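Notebook, May, hydrology bench

Stage-discharge rating, Jarkelley weir. Continued from the previous entry.

Went through the downloaded level record for the Jarkelley logger before touching the rating curve. The record starts clean and drifts low over the last part of the deployment. Manual staff gauge readings by Mortimer Whitlock are consistently higher than the logger at the same time stamps, and the gap grows steadily. That pattern fits a slow sensor drift or a slipped cable clamp. A debris problem would give a step and then a recovery when the screen clears.

Checked the clamp theory against the site notes. Mortimer marked the cable with tape at installation and wrote that the tape was still at the lip of the stilling well when he pulled the logger. So the clamp held. Treating this as sensor drift for now.

Barometric correction: the Ullamdale station was used for air pressure. It sits higher than the weir, and the first pass of the correction left the elevation difference out. Fixed. This moved the whole record by a constant and did nothing to the drift, as expected.

Bench check of the pressure sensor in the standing tube. Filled the tube from the tap and left it to come to room temperature with the sensor in. Raw counts at the low mark: 2245. Raw counts at the high mark: 3260. Marks are 50 cm apart on the tube scale. That gives 20.3 counts per cm. The slope in the logger setup file matches this closely enough that I don't want to change it. The offset is what moved. Repeated the low mark after lunch and the counts came back the same, so whatever happens, it happens slowly.

Plan is to apply a linear offset correction between the first and last staff readings and see what the middle readings do. If they fall on the line, keep it. If they bow, the correction has to be done piecewise and the uncertainty on the low flows goes up.

Ran it. The middle readings fall close to the line except one, taken in the evening on a falling stage. Mortimer's note for that reading says "choppy, read between waves." Down-weighted it and did not delete it. The flag in the data file is 2, same as we used for the Kereama record.

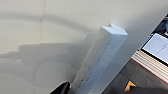
With the corrected level series, refit the rating. Used the usual power form with the cease-to-flow level fixed at the surveyed notch. Letting the fit choose its own cease-to-flow put it above the notch, where water plainly still gets through. Fixed value stays. The upper end of the curve rests on a single gauging and should be treated as an extrapolation above that stage.

Tomia used a free exponent at the equivalent site and got a better looking fit with worse residuals at low flow. Not following that here.

To do:
Ask Mortimer for the original field sheet for the evening reading, the scan is too faint to read the time.
Recheck the notch level against the benchmark at the next visit.
Leave the sensor in the tube overnight at the high mark, log every 15 minutes.
Rename the corrected file so it doesn't overwrite the raw one. Same mistake as Kereama otherwise.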